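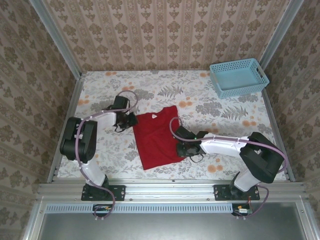
Red T-shirt on a floral table cover, tag at the neck.

Search this repository Go to file

stallard-sizes: T-shirt size claims and tape measurements

What this is

Two tables. One holds what sellers say a medium T-shirt measures. The other holds what a tape says. We put them side by side after reading one too many size guides that promised "true to size" without saying true to what.

The claims table has 3,000 rows copied by hand from product pages and printed charts. The tape table has 870 rows. Please don't treat the first as the big useful one and the second as a sample of it. They were collected separately, and plenty of shirts in one have no partner in the other.

Where it came from

Claims cover 31 labels, most of them small. Measuring was done in Trernildale by whoever was free, mainly Vy Giáp, with shirts bought secondhand or lent. We asked two makers, Wijaya and Uvatow, for their pattern specs. Wijaya sent a PDF that disagreed with its own website. Uvatow sent a discount code.

Columns

label: maker's name as printed, spelling left alone.
size_text: whatever the tag says, including "M/L" and "One".
chest_flat: armpit to armpit, garment lying flat, in centimeters.
length_back: base of the collar to hem, same units.
stated_fit: the seller's word for it. We kept "relaxed", "easy" and "boxy" as separate values and doubt they mean separate things.
washed: yes, no or unknown. Mostly unknown.

Things we don't believe

That chest_flat is good to the half centimeter. The column is written that way since the tape is marked that way. Jersey stretches under your hand, and the same person measuring the same shirt twice will often get two answers.

That "preshrunk" predicts anything. There are seven shirts in here with before and after numbers, far too few to settle it, and we'd ask you not to make a chart out of them. Someone already has.

That a medium has been getting bigger over the years. It may well have been. Most of our shirts can't be dated, so this data can't tell you, whatever the blog posts say.
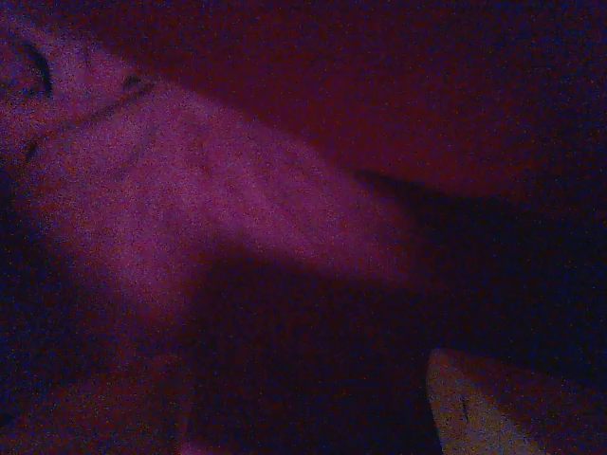
Aisyah Chin wrote back that this is too gloomy: if the errors go both ways, then the averages per label should still be fine, and shoppers would be better off with a rough number than with none. Maybe. We haven't seen anything to show the errors do go both ways. People tend to smooth a shirt out before they measure it, and smoothing only pulls in one direction. She's welcome to send measurements.

Known problems

Rows from the May batch mix inches and centimeters. We converted the obvious ones. A few long, narrow shirts in there are probably still wrong.

Duplicate listings under different colors were left in.

License and changes

Free to use, credit the repo name. Last edited 2023-02-14: dropped the "quality" column, which was one person's opinion on a scale of one to five.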